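Dunmore Museum Learning Pages
For Young Readers: Where Does Marble Come From?

Marble is a rock with a long history. It begins as limestone, a softer rock made mostly of the shells and skeletons of tiny sea creatures. Over millions of years these remains settle on the sea floor, pile up in layers and harden.

Limestone becomes marble when it is buried deep underground. There it is squeezed by the weight of the rock above it and heated by the Earth. The heat does not melt the stone. It makes the small grains inside grow into larger crystals that lock together. Scientists call a rock that has changed in this way a metamorphic rock. The word comes from Greek and means "change of form."

What are veins?

Pure marble is white. Many pieces, however, have streaks and swirls running through them. These are called veins. They form where clay, sand, iron or other minerals were mixed into the limestone. Iron can turn marble pink, red or yellow. Other minerals can make it green, gray or nearly black.

How do people use marble?

Builders and sculptors have worked with marble for more than 2000 years. The ancient Greeks used it for temples and statues. Marble is softer than granite, so it can be carved with steel tools and polished until it shines. It can be damaged by acids, including lemon juice and vinegar. Visitors to the Dunmore Museum are asked to keep food and drinks away from the stone displays.

Patterns that look like marble are popular too. They are printed on paper, floor coverings and furniture, and they copy the wavy lines of real veins.

Words to know
Crystal: a solid whose tiny parts are arranged in a regular pattern
Quarry: a place where stone is cut from the ground
Vein: a streak of a different color in a rock
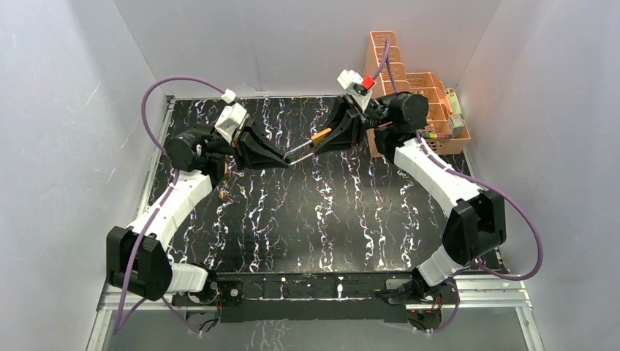

Carol Marsden writes that her class of 6-year-olds wanted to know whether marbles, the toys, are made of marble. Some early ones were, and she suggests adding a line on this to the page, as most of the children had only ever seen glass ones.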